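Support > Tables and desks > Grundow > Set-up guide > Section 4: Care of the oiled top

4. Oiling and looking after the top

The Grundow top is supplied sanded and with one thin coat of Lallura oil. It needs a second coat before daily use, and another whenever the surface starts to look dull. Allow an evening for the work and leave the table alone overnight.

You will need:
Lallura clear oil, 200 ml
two lint-free cloths
fine abrasive pad
rubber gloves

4.1 Clear everything off the top and wipe it with a cloth wrung out in plain water. Let it dry fully.

4.2 Rub lightly with the abrasive pad, always along the grain. Do not press hard at the corners.

4.3 Brush off the dust, then wipe again with a dry cloth. 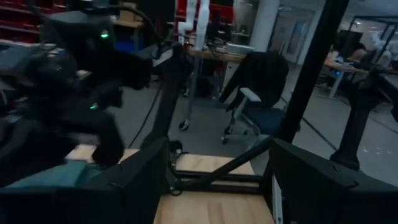

Owners who wrote in after the last edition asked for more on step 4.2, and Grundow Fan 506 put it most plainly: go over it twice with hardly any weight on the pad, as one heavy pass left me with a pale patch that took three coats to hide. We now give the same advice. Two light passes are enough for a new top.

4.4 Shake the tin. Pour a small pool of oil in the middle of the top and spread it with a cloth, working outwards. Cover the end grain as well – it drinks more oil than the face.

4.5 Wait 23 minutes, then wipe off all the oil that has not soaked in. Oil left standing goes sticky and has to be rubbed back.

CAUTION: Cloths soaked in oil can catch fire by themselves. Lay them flat outdoors to dry, or put them in a bucket of water, before throwing them away. Never leave them in a heap.

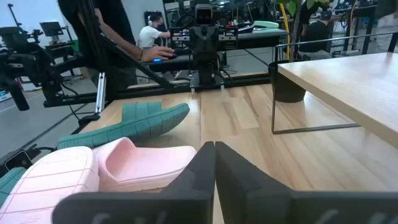

4.6 Leave the top overnight with a window open. Keep the room above 15 degrees if you can. In cold or damp weather allow a second night.

4.7 Test with a drop of water in one corner. If it beads, the coat is sound. If it sinks in and leaves a dark spot, let the wood dry and repeat from 4.4.

Note: Skevik hard wax may be used over Lallura oil, but oil will not take over wax. Decide which finish you want before you start.

Daily care

Wipe up spills at once. Use mats under pans and anything hotter than 70 degrees. Do not use bleach, vinegar or cream cleaners. 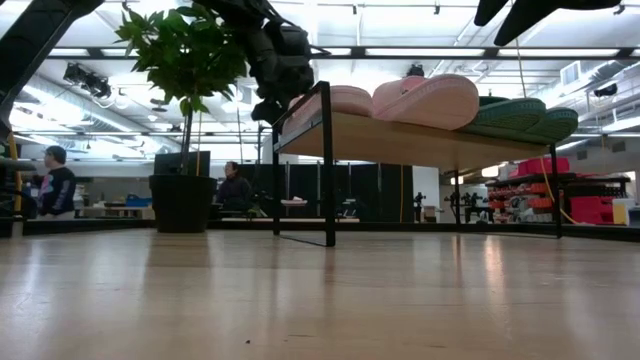

Small dents can often be raised with a damp cloth and a warm iron. Hold the iron on the cloth for a few seconds, lift, and look before going again. Re-oil the spot when it is dry.

For tops with the Pană lacquer finish, skip this section and go to Section 5.

Was this section useful? 23 found it helpful
Comments (6) | Shares (2)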